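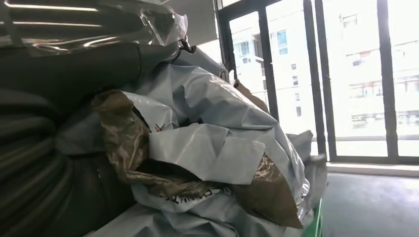

Coiled gray hoses and clear plastic wrap

Oma Ginger and Lemon Cordial

There are few things nicer on a chilly evening than a mug of hot ginger and lemon, and we have been fussing over this recipe at Fistlow for a good long while now. Oma starts with fresh ginger root, which we grate and leave to steep overnight with lemon peel, cane sugar and a little cardamom – go easy on the first cup if you're new to it, it does have a kick! It contains no alcohol, so it suits the whole table, and it's every bit as good over ice in July as it is steaming in February.

To serve hot, stir 20 ml into a mug of water just off the boil. For a big family pot, use 100 ml to every quart and float a few slices of orange on top. A spoonful also does wonders for a plain sponge cake while it's still warm, or for a bowl of stewed pears.

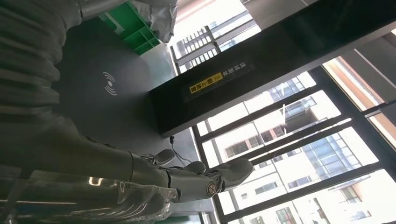
Gray robotic hand and forearm

Keep the bottle somewhere cool and dark, and once it's opened, put it in the fridge and use it up within eight weeks. Give it a shake first – the ginger likes to settle.

Sizes: 500 ml glass bottle, 2000 ml refill pouch
Ingredients: water, cane sugar, ginger, lemon juice, lemon peel, cardamom
Also in this range: Lubis Rosehip Cordial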